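Doblar lo blando: un método para guardar textiles con volumen en espacios pequeños
Informe final de proyecto - Taller de Organización Doméstica
Grupo Moltari
2019-11-09

Resumen

Empezamos este proyecto en junio con una pregunta muy de andar por casa: ¿por qué las camisetas se dejan doblar tan bien y una prenda forrada, una manta de borreguito o un cojín blando acaban siempre hechos una bola? Casi todas las guías que encontramos hablan de tejidos planos. De lo mullido se dice poco, ¡y es justo lo que más sitio ocupa! Nos propusimos preparar un método sencillo, probarlo y compararlo con lo que hace cualquiera sin pensarlo demasiado.

Materiales y preparación

Trabajamos siempre sobre una mesa lisa y despejada por delante, con la cesta al fondo para no tener que movernos. Probamos primero con una mesa cubierta de tela, pero los tejidos se agarraban y los pliegues salían torcidos, así que pasamos a un tablero de acabado mármol, donde todo desliza mucho mejor. Llamamos Skerano al método, por la calle donde hicimos las primeras pruebas, y Urthorpe a la ficha en la que apuntábamos cada doblado.

En total registramos 248 doblados repartidos en 11 sesiones. La mitad se hizo con el método y la otra mitad de forma libre.

El pliegue en abanico

La parte que más nos gustó fue la de las piezas con dos telas distintas, una gruesa y otra fina. La gruesa manda: si se intenta doblar primero, se abre sola. Después de muchas vueltas dimos con una solución que nos encantó - recoger la tela fina en pliegues que salen de un mismo punto, como un abanico, y dejar la parte gruesa redondeada a un lado, sin aplastarla.

En el tablero, el conjunto queda como un bulto blando, con el lado de borreguito color crema a la izquierda y la tela marrón recogida en arrugas que van a juntarse a la derecha. Una mano sujeta el marrón y la otra se acerca al crema; detrás espera la cesta amarilla de plástico, todavía vacía. 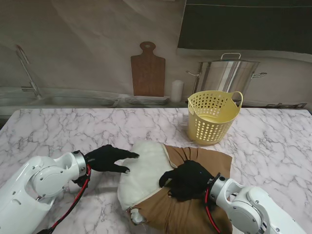 Resultados

Las piezas dobladas con el método entraron en la cesta a la primera casi siempre, mientras que las otras pedían un buen empujón. La diferencia se nota sobre todo al sacarlas, porque el abanico se deshace con una sacudida y apenas deja marcas. En los tejidos muy finos no vimos ninguna ventaja, y ahí seguimos prefiriendo el doblado en tercios de siempre.

Dificultades

Hubo 2 sesiones que tuvimos que repetir por errores en las fichas. También nos costó ponernos de acuerdo en qué era un pliegue "bien hecho", y al final decidimos juzgar solo si la pieza aguantaba cerrada al soltarla. Nos queda pendiente probar con edredones - ¡nos morimos de ganas! - y con una cesta de base cuadrada.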